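23 November 2021

Hi Volkan,

You asked for a catch-up on where the Tukix money has gone, so grab a cuppa, this one runs a bit long. The two arms are built, they're bolted down, and they both move when I tell them to (mostly!). When I wrote to you in July I had one arm and a box of bits, so I'm pretty chuffed.

Most of the spend since then has been motors. I cooked two of the small ones by running them against a hard stop, which was my own silly fault, and Bajpai took 3 weeks to get replacements out to the Nirkville workshop. I used the wait to reprint the lower links with thicker walls. The first lot had a flex in them that drove me mad, and the new ones feel solid as a rock. The aluminium rail along the front was worth every cent too. Both bases share the one plate now, so I've stopped re-measuring the gap every time somebody bumps the bench.

Cabling is still a bit of a dog's breakfast. I've left long loops so nothing gets yanked at full reach, and I'd like to tidy them once I'm sure of the lengths.

The job I'm chasing at the moment is the pillow and pillowcase, with the yellow case over the white pillow so I can tell at a glance which bit is fabric and which bit is filling.
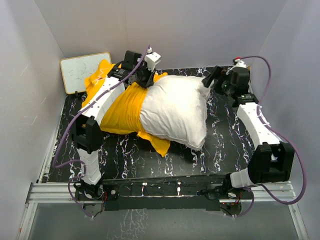
Cloth is a right pain, as you warned me. The case bunches up, the fingers pinch two layers when I want one, and a good grip one minute is a handful of nothing the next. I've slowed the wrists right down and that helps a lot. Softer fingertips are next on the list, and I've priced 4 sets through Tronach.

So from you I'd need a yes on the fingertips and 6 more weeks of bench hire. Everything else I can cover from what's left. Come by and have a go on the controls if you're in town!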